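Rebalancing a Three-Fund Portfolio with Drift Bands

Applies to: accounts holding open-end index funds at one broker. The method also works for exchange-traded funds, with rounding to whole shares where the broker requires it.

What you need

A current account statement, a spreadsheet, and a written set of target weights. If you have no target weights, set those first. Rebalancing returns a portfolio to a plan and can't supply the plan.

The worked example uses an account at Skinivov with three holdings:

Wivley World Equity, target 60%
Kidby Aggregate Bond, target 30%
Temba Property, target 10%

Step 1. Set the bands

A drift band is the distance a holding may move from its target before you act. Two kinds are in common use. An absolute band is stated in percentage points of the whole portfolio. A relative band is stated as a share of the target weight itself, so a 20% relative band on a 30% target is 6 points.

The example uses absolute bands: 6 points for the equity and bond funds, 3 points for the property fund. A small holding needs a narrower absolute band. With 6 points, Temba could fall from 10% to just over 4% without triggering anything.

Write the bands in the same sheet as the targets. Do not change them in a month when one has been crossed.

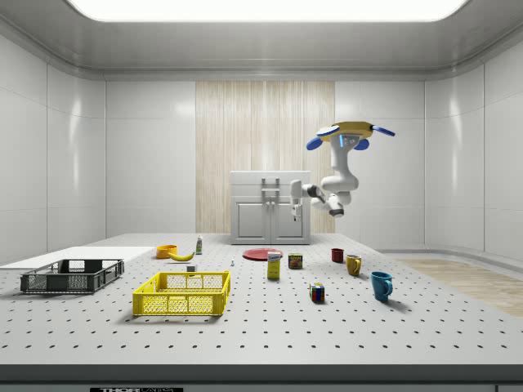 Step 2. Record current values

Set up one row per fund with these columns: Fund, Target, Value, Weight, Drift, Band. Enter market values from the same closing date for every fund. Mixing dates is the most common source of small errors, particularly where one fund prices a day later than the others.

Wivley: 33,480
Kidby: 12,150
Temba: 4,370
Total: 50,000

Leave out cash held for spending. Include cash that is waiting to be invested, but keep it on its own row until Step 4.

Step 3. Calculate weight and drift

Weight is value divided by total. Drift is weight minus target. If values are in C2 to C4, the weight formula in D2 is =C2/SUM(C$2:C$4), and the drift formula in E2 is =D2-B2. Copy both down.

Wivley: weight 66.96%, drift +6.96
Kidby: weight 24.30%, drift -5.70
Temba: weight 8.74%, drift -1.26

The drift column must add up to zero. If it does not, either the targets do not total 100% or a row is missing from the sum.

Wivley is outside its band. Kidby is inside, but only by 0.30 points. One fund outside its band is enough to trigger a rebalance.
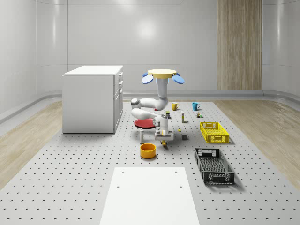

For the flag itself, put the band in column F and use =IF(ABS(E2)>F2,"ACT","HOLD") in column G. Format targets, weights and bands all as percentages. A band typed as 6 instead of 6% will never trigger.

Step 4. Use new cash first

Selling can create a taxable gain and may carry a dealing charge. New cash used for buying avoids the gain. Before planning any sale, check how far available cash will go.

The example account has 2,683 in uninvested cash, made up of a deposit and two distributions. The new total is 52,683. Multiply it by each target weight and subtract the current value:

Wivley: target value 31,609.80, difference -1,870.20
Kidby: target value 15,804.90, difference +3,654.90
Temba: target value 5,268.30, difference +898.30

The differences add up to 2,683, the amount of cash. This is the second check figure.

If you do not want to sell, split the cash between the underweight funds in proportion to their shortfalls. The shortfalls total 4,553.20. Kidby receives 3,654.90 / 4,553.20 of the cash and Temba receives the rest:

Kidby: buy 2,153.67
Temba: buy 529.33

Weights after these purchases:

Wivley: 63.55%, drift +3.55
Kidby: 27.15%, drift -2.85
Temba: 9.30%, drift -0.70

All three are inside their bands. The job can end at this point with no sales. 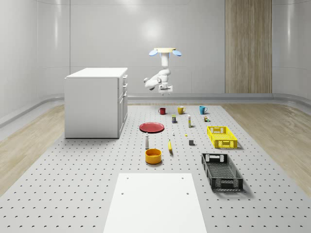

White robotic arm and gripper over the perforated table, with mugs at the far end.

Step 5. Decide whether to sell

Go on to this step only if cash alone leaves a fund outside its band, or if your written plan calls for a return to exact target each time.

For a full rebalance in the example, sell 1,870.20 of Wivley, then buy 3,654.90 of Kidby and 898.30 of Temba. For a partial rebalance, pick a point between the target and the edge of the band, commonly halfway. Partial rebalancing means smaller trades and leaves the portfolio closer to the edge, so the band may be crossed again sooner.

Where the same fund is held in both a taxable and a tax-deferred account, sell in the tax-deferred account first. Calculate weights across both accounts together. In a taxable account, look up the lots before placing the order. Selling the lots with the highest cost gives the smallest gain, but the broker must be told which lots to sell before settlement. Many accounts default to average cost for funds, and changing the method after the first sale can be restricted.

Step 6. Place the orders

Enter sales first. Wait for the proceeds to show as available to trade before entering purchases, unless the broker offers a direct exchange between funds. Check that automatic reinvestment is set the way you want it. Paying distributions to cash gives you material for Step 4 next time.

Avoid buying a fund in a taxable account just before a large distribution. The distribution is taxable even though the purchase price already included it. Fund companies usually publish estimates ahead of the payment date.

Open-end funds trade at the next calculated price, so the final amounts will differ slightly from the sheet. Do not place a second round of orders to correct the difference.

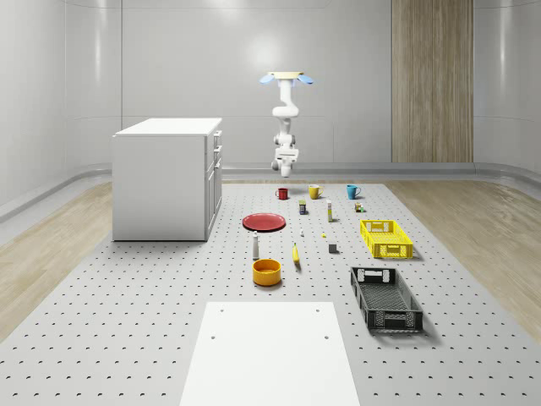 How often to check

Monthly is enough for a three-fund portfolio. Daily checks with bands of this width produce more trades at short-lived extremes and more charges. Some investors check once a year, usually in April with the tax papers, and skip bands entirely. The calendar method is simpler, but can leave a portfolio well off target for months after a sharp market move.

Common errors

Comparing drift in points with a band stated as a relative percentage. Label the column.

Counting a pending purchase twice, once as cash and once as fund value. Wait for settlement or remove the cash row.

Adjusting targets to match the current weights after a strong year. A change in targets belongs in the plan, with a note of the month and the reason.

Ignoring a repurchase in another account. If a fund was sold at a loss, a purchase of the same fund within the wash sale window, including through automatic reinvestment, can disallow the loss.

Record keeping

Save a copy of the sheet before and after each rebalance. Note the total, the three weights, the orders placed and the lots sold.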